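Fevereiro, já de noite

Querido diário, hoje foi dia de abrir o computador velho, aquele que o Ayodele Bashir me deixou quando se mudou para Karnside (e que eu andava a adiar desde o Natal, confesso!). Deitei-o de lado, tirei a tampa e fiquei um bom bocado só a olhar para aquela confusão de fios, vermelhos, amarelos, azuis, com uma ternura que nem sei explicar. 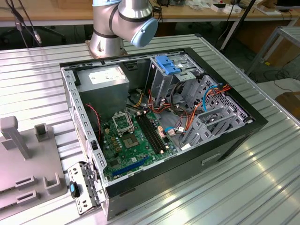
A fonte é da Dell, com o selo 80 PLUS na etiqueta:
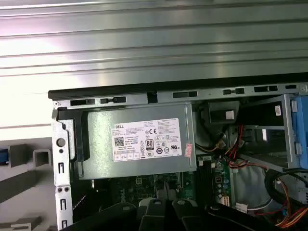 Para amanhã

Ligar à Latano a perguntar por um processador, que o encaixe está vazio, e arranjar uma caixinha para os parafusos antes que me fujam todos outra vez.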